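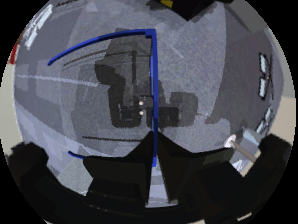

Feson tenancy transfer: notice period when the outgoing tenant leaves early
Drandville Residents' Help Forum > Housing and Tenancies
Viewed 249 times

Posted by Herkberg_Tenant
I would be grateful for guidance on the following matter. I hold a joint tenancy in Herkberg with one other person, managed by Feson Lettings. The other tenant intends to leave in February, before the fixed term ends, and a replacement has been found. Feson has asked that all parties sign a new agreement and has stated that the existing deposit will be "carried over". The office has not explained what happens to the outgoing tenant's share, nor whether I am liable for damage recorded before the new person moves in. The agreement has 5 months left to run. Am I entitled to ask for a fresh inventory, and should I do so before signing?

Posted by Priedītis
You may certainly ask, and I would advise you to do so in writing. Under a joint tenancy the tenants are normally liable together for the whole of the rent and for the condition of the property. Where a new agreement replaces the old one, the former tenancy comes to an end, and its deposit should be dealt with properly – either returned and taken again, or registered afresh in the names of the new tenants.

I would suggest that you request three things from the agent before any signature is given: a written statement of how the deposit is to be treated, a dated inventory agreed by both the outgoing and the incoming tenant, and confirmation of any fee. If the outgoing tenant is to be paid their share directly by the replacement, that arrangement should be set down on paper and signed by all of you. Agents do not usually involve themselves in such payments and will not help to recover the money later.

Please also check whether the new agreement begins a full new term. In my own case the draft had been prepared for twelve months, although only the remaining period had been discussed. It was corrected on request, and the process took almost 7 weeks from first letter to signed copy.

Posted by westgate_flat3
Agree with the above. Get the inventory done. We did not and lost part of the deposit over a carpet.

Posted by Herkberg_Tenant
Thank you both. I have written to Feson and asked for the inventory and the deposit statement. The draft agreement does show a new twelve-month term, and I have asked for it to be amended.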